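Zaruvstead Community Help
Food and Kitchen > Storage and Shelving

Storing imported snack packets in a shared cupboard - stacking, dating and what to do with opened ones

Posted by Eustaquio Espinoza
Tags: dry goods, foil packets, labelling, shared kitchen

I look after the dry goods cupboard in a shared kitchen in Celtow. It is a single tall unit with fixed shelves, 57 cm wide inside and 30 cm deep, against an internal wall. No oven or boiler nearby. Until last year it held mostly tins, flour and pasta, all of which stack predictably.

The contents have since shifted towards bagged snacks. Several people in the building shop at the Chinese supermarket on Tolton Road and buy in quantity when there is an offer. The packets are glossy plastic or foil, sealed at both ends, some of them puffed with gas and some nearly flat. They do not stack. A pile of more than a few slides forward as soon as the door is opened, and the ones at the back are forgotten until they are out of date. In March I cleared out a carrier bag's worth that had expired.

I have three specific problems.

First, the physical arrangement. I have tried laying them flat and I have tried standing them in a cardboard box. Flat, they slide. In the cardboard box they slump, and the box loses its shape after a few weeks.

Second, dates. I do not read Chinese, and the position of the date differs from one maker to the next. On some it is on the back near the seam, on some it is along the top edge, and on a few I could not find it at all. Where I did find a date I was not certain whether it was the date of manufacture or the date of expiry.

Third, opened packets. People fold the top over and put them back. The contents go soft and there are crumbs on the shelf. I would like one method that everyone can follow without buying a machine for it.

The shelves cannot be drilled, as the unit belongs to the landlord. Budget is small. I have already looked at the Barrera wire racks that someone recommended in another thread, but they are deeper than my shelves.

3 replies

Guoqing Lü
Member, Zaruvstead

I will take these in your order. I kept the stockroom of a small grocer for some years and most of this transfers.

Arrangement. File them, do not pile them. Use rigid plastic bins with straight sides, open at the top, and stand the packets upright on their bottom seam with the front facing you, as you would cards in an index drawer. A bin should be slightly narrower than the shelf is deep, so that it can be pulled out whole by the front edge. With 57 cm of internal width you can fit three bins of 18 cm and still have finger room between them. Measure the outside of the bin at the rim, not at the base. Most taper, and the figure on the label is sometimes the base.

Fill each bin until the packets support one another and then stop. If you have to push to get the last one in, take two out. Crisps and puffed snacks break under side pressure well before the packet shows it. Flat packets (dried beancurd, seaweed, spiced strips and the like) tolerate more and can be filed tightly. Keep the two types in separate bins for that reason.

If a bin is only half full, put a divider behind the last packet. A piece of stiff card cut to the bin's width will do, or a bookend. Otherwise everything leans and you are back to a slumped heap.

Identification. You do not need to read the name to sort by product. Sort by pack colour and border first. Makers tend to keep one layout across a range and change the main colour for the flavour, so a red pack and a green pack with the same border are often two flavours of one thing. This is a sorting aid only. Do not rely on it for allergens, for which you need the ingredients panel. In the UK there should be an English label, usually a white sticker applied by the importer, and this is the one to read.
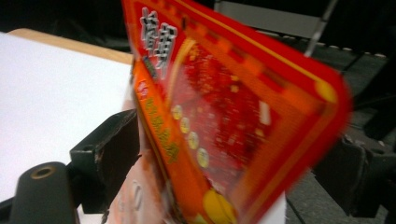

Can packets with a glossy finish be labelled directly with a marker pen?

A permanent marker will write on most glossy plastic, but it needs half a minute to dry and will smear if the packet is filed before then. A strip of masking tape written on with a ballpoint is more dependable and can be read at arm's length. Put it on the front near the top edge, so that it shows when the packets are standing in the bin.

I include that one as it is the thing I am most often asked and it bears on your second problem.

Dates. The usual order on Chinese packaging is year, month, day. There are three terms worth knowing:

生产日期 - date of production
保质期 - shelf life, given as a period, commonly in months
保质期至 - best before, given as a date

Many packets print only the first two. You then have to add one to the other. A packet produced in March with a shelf life of nine months is good to December. If you treat the production date as the expiry date you will throw away sound food, and I suspect some of your carrier bag was in that condition. The importer's sticker should give a best before date in the usual British order. If the sticker and the printed pack disagree, go by the earlier of the two and tell the shop.

The date itself is often stamped or inkjetted separately from the rest of the printing, so look for characters in a different ink. The commonest places are the back seam, the top or bottom crimp, and a blank panel left for the purpose. The panel may say only "see seal" in Chinese, in which case go to the crimp. Tilt the packet under a lamp. Embossed dates with no ink are hard to find by daylight.

Once you have the date, write month and year on the tape. The day is not needed for goods of this type. File new stock at the back and take from the front. When you refill, pull the bin out, place the new packets behind the old, and slide it back. It takes under a minute per bin.

Opened packets. Folding does not seal. The options, cheapest first:

1. A flat clip across the full width of the packet, after pressing out the air and making two folds. A clip narrower than the packet leaves the corners open.
2. Decanting into a screw-top jar. Good for small hard items such as roasted beans. Poor for anything oily, as the jar then has to be washed each time.
3. Placing the opened packet inside a second, zipped bag. This keeps the printed information with the food, and I would choose it for a shared kitchen.

Keep one bin for opened packets only and put it at eye level. Write the date of opening on the tape. I would set a limit of two weeks for dry snacks. Moist items - preserved egg, marinated tofu, anything in a vacuum pouch - do not belong in this bin. Read the sticker, as most of them go in the fridge once opened.

On the sliding, a piece of ribbed non-slip liner cut to the shelf will hold the bins without drilling. Mine came off a roll and cost 80p for the length I needed. Cut it 2 cm short at the front or the door will catch it.

tolton_terrace
Member

just use a shoebox each with your name on it. works in ours. if it goes off its your own problem

R. Pask
Member, Celtow

I agree with most of the long reply. Two additions and one disagreement.

Addition one: the bottom shelf. If the unit stands on a hard floor that gets mopped, keep paper and card off the lowest shelf and put the tins there. Foil packets are not harmed by a little damp but the tape labels come off.

Addition two: height. Check the clearance between shelves before buying bins. A large sharing packet standing on its seam can be 30 cm or more, and it will foul the shelf above when you pull the bin out. I keep the tall ones on the top shelf, where there is nothing over them. A packet that is only slightly too tall can be filed on its side edge instead.

The disagreement is on decanting. I would not decant in a shared kitchen under any circumstances, including the roasted beans. The ingredients list goes in the bin with the packet, and whoever comes to the jar next has no means of checking for peanut or sesame. If you must, cut out the English sticker and tape it to the jar.

For bins, the hardware shop by the bus station has a straight-sided one under stock number 413. It is clear, so the tape on the front packet shows through. The lids are sold separately and are not needed.

Eustaquio Espinoza
Original poster

Thank you. I have gone back to the cupboard with the three terms written on a card. On most of the packets the date I had been reading was the production date. The card is now taped inside the door.

I measured the bins R. Pask mentions and they fit three across with the door closed. The tall packets go on the top shelf. I have adopted the second-bag method for opened ones and will leave the jars for rice.

One packet remains on which I can find neither a sticker nor a stamp on the seam. I will take it back to the shop and ask.

Guoqing Lü
Member, Zaruvstead

Look under the flap of the back seam before you do. The stamp is sometimes covered when the seam is pressed flat.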